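4.2 What parents say about how they were raised

Method first, briefly. 200 parents of at least one child under five, recruited through clinics and playgroups in three towns (Costow, Brekisen, Olmedo). Each filled in a diary for two weeks in July, then sat for one interview. Diary pages coded line by line, 3770 entries after removing blanks and duplicates. An entry counted as a "comparison remark" if someone other than the child's parent measured present-day care against care in an earlier generation. Remarks made by the parents themselves were coded seperately and are taken up in 4.4.

Most comparison remarks came from family. Grandmothers on either side, then aunts, then neighbors. Strangers in stores and on buses turn up less often than we expected from the pilot, though parents remembered them longer and brought them up in interviews without being asked. Family remarks were written down and then more or less dropped. One mother in Brekisen could repeat a stranger's comment about a pacifier word for word. Could not say what her own mother had told her that same morning.

Topics. Sleep and feeding lead in all three towns. Then crying, screen time, toilet training. Housework is a smaller topic but an odd one. It is the only topic where the remark was aimed at the parent as a worker, with the child hardly mentioned. Typical wording: "we had four of you and the floors were done by nine." Diapers come up in the same breath, cloth against disposable, boiling, wringing, the line in the yard. Chores are treated as proof of character. 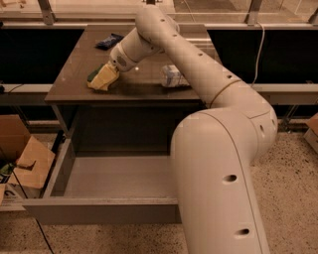
Figure 3. Robotic arm holding a sponge against a desk surface.

Parents' replies to housework remarks were short. Many wrote "said nothing" or "laughed." Where a reply was recorded it tended to point at money or hours: both adults employed, a long commute, no relative on the same street. Very few disputed that the older work was hard. A father in Olmedo: "I believe her about the washing. I just don't see what I'm meant to do about it now." We read this as agreement on the facts and disagreement on what follows from them. The older speaker wants the hardship recognized, the younger one hears a grade being given.

This matters for the scale. The Skisska Intergenerational Remark Scale, which we used in the interviews, scores each remark from hostile to supportive on tone alone. Tone turned out to be a weak guide. Warm remarks ("you turned out fine on rice cereal") were often logged as the worst of the day, mostly when they followed a bad night. Sharp ones from a grandmother who also took the baby for the afternoon were forgiven by evening. Practical help should be in the scale and it isn't. We added a yes/no item for same-day help partway through coding, so it exists for every diary entry but not for the interviews. A limitation, see 5.1. 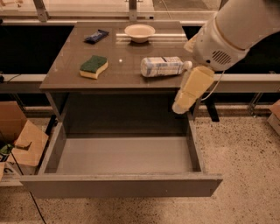
Town differences, in short. Costow parents lived closest to their own parents and logged the most remarks and also the most help. Brekisen had fewer of both. Olmedo sits between on remarks but low on help, and this is where the strongest language shows up ("exhausting," "every single visit"). Sample within each town is small so we would not push this far. Housing may explain part of it. We did not collect data on housing.

Birth order of the child: remarks drop off sharply after the first. Parents of second children gave two explanations, that the grandparents had relaxed, or that they themselves had stopped listening. The diaries can't tell these apart. A parent who has stopped listening also stops writing things down.

Memory is the other problem. Older relatives were not interviewed in this round, so what "my day" was like reaches us second hand, through a tired person with a pen. Claims about the past (no one used a car seat, all babies slept through at six weeks, nobody had allergies) were not checked agianst records. For this section it does not matter much whether they are true. What we track is when they get said and what happens next.

Last point before 4.3. Timing. Remarks cluster at handover: drop-off, pickup, arrival for a meal, leaving.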